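### 4.3 Did the shuttle reduce driving?

The Mernport business park reports that its free shuttle has "substantially reduced" car commuting. We find little in the published material to support this. The claim rests on a survey sent to 1589 employees, of whom 242 replied. The invitation carried the shuttle's logo and was handed out on the shuttle as well as by email, so regular riders had two chances to answer and drivers had one. No attempt was made to weight the replies, and the report doesn't say how many came from each source.

The wording is a second problem. Respondents were asked whether they "now drive less often." A person who used to walk from Potell station, and now rides the shuttle from the same station, has no good way to answer. We suspect many such people ticked "yes" out of goodwill. The survey did not ask how anyone had traveled before the service began, and without that question a fall in driving can't be separated from a change in how train passengers cover the last mile.

Parking records are a better test, though not a clean one. The main lot has 700 spaces, and the operator, Tuvex, supplied barrier entries for 17 working days before the shuttle started and the same number after. Entries fell slightly. During the second period, however, the lower level was closed for resurfacing, and staff were told to park on Rüegg Street, where there is no barrier. The report mentions the closure in a footnote and makes no adjustment for it. We tried to estimate the spillover from street permits and gave up, as permits are sold by the quarter.

Nor do we accept the argument that the park's mix of work makes its staff unusually willing to switch. The report offers it without evidence. Job type was left off the survey.
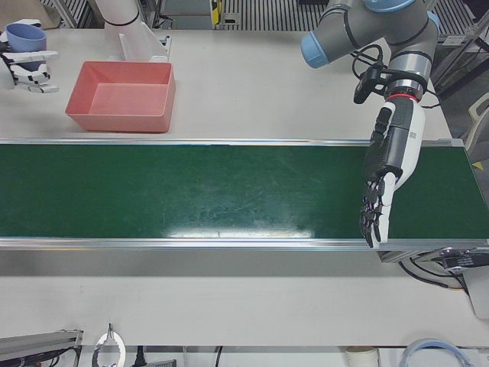
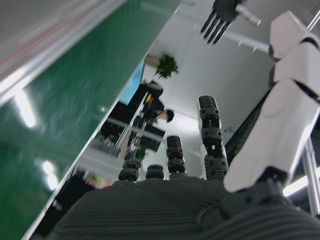 **Figure 4.** Interior views, Mernport, September.

Aleksi Kinnunen, commenting on a draft of this section, thought we were too hard on the barrier data: even with the closure, he argued, a large shift away from cars should have shown up as more than a slight dip, so the records do tell us that any effect was small. We agree that they are hard to square with the word "substantially," but would not put a figure on the effect until the street parking has been counted.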